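For our September project we wanted to know why people in the Orholm building walk past the recycling corner, and we ended up talking to 74 of them over two very friendly (and rather long) lunch hours. 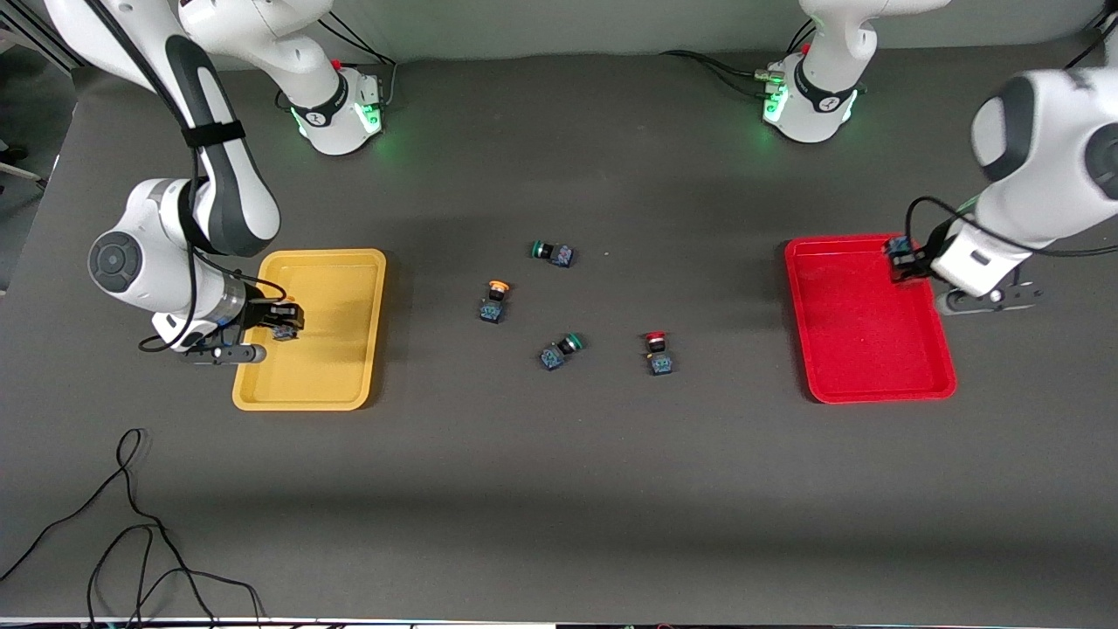 Most told us the signs were too high up to read, so Aminu and Pak-hei drew new ones — bigger letters, fewer words — and we hung them at eye level by the stairs. Nine people stopped to read them on the first afternoon, and we were so pleased!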